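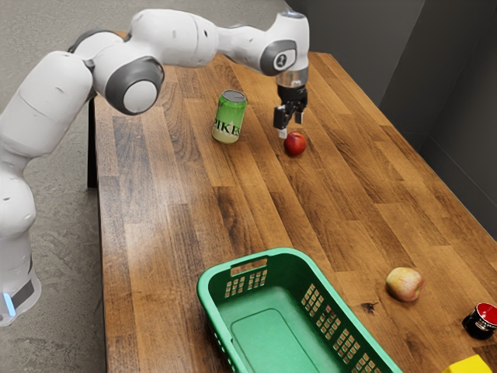

Wyn Pugh wants to know whether any machine can put the shopping away yet, and he doesn't mean a robot vacuum. His post in full:

My mum has bad hands and the part of the week she dreads is unpacking. Tins, fruit, cups back on the shelf, that sort of thing. I keep seeing clips of arms picking things up and I can't tell if this is five years off or something I could set up in her kitchen by January. I can solder and I can follow instructions, but I don't write code. Has anyone got one doing a real chore, start to finish, without standing over it?
Wyn Pugh

Oh, I love this question! I've been playing with this for a good while now, mostly in simulation, where you can drop an apple as many times as you like and it never bruises. Short version – putting fruit in a basket is very nearly there, and putting the shopping away isn't, but it's so much closer than when I started.

My last long run was on a setup I call Trevor (the software side is Prindora, if you want to look it up). The job was one piece of fruit into one basket, 328 tries, and I let it go overnight and came down at 7 in the morning like a child at Christmas. Most of the misses came before the gripper had closed on anything. It's the looking that goes wrong, far more than the grabbing. Shiny table tops are a pain, and so is anything round that is half out of view.

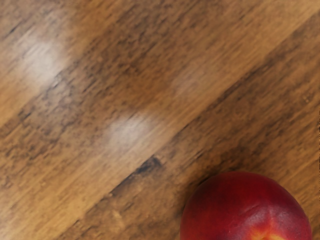 A person would just lean over a bit and carry on. The arm has to be taught that leaning over is allowed, and once I'd put that in, the whole thing felt cleverer overnight. Then you swap the fruit for a tin and a fair bit of the grip needs doing again, as a tin wants holding differently and a full one is heavy.

For your mum, I'd pick one tiny job and leave the rest. Fruit from table to basket, same table, same basket, same lamp on. That I think you could have by January, even without code, if you're happy to guide the arm through it by hand up to 30 times and let it copy you. Bags, cupboards and eggs – not yet. Do post how you get on, I'd be thrilled to see it!
Llinos Lloyd

Get her a trolley on wheels and a jar opener. Cost me 55 quid for both.
Flevadar

Agree with Llinos on the lamp. Mine worked all afternoon and went to pieces at teatime when the sun came round. Blinds down, fine again. Also check how far the arm reaches before you buy, I had to move my whole table.
Nakau

Contact us | Copyright the page's contributors | Back to top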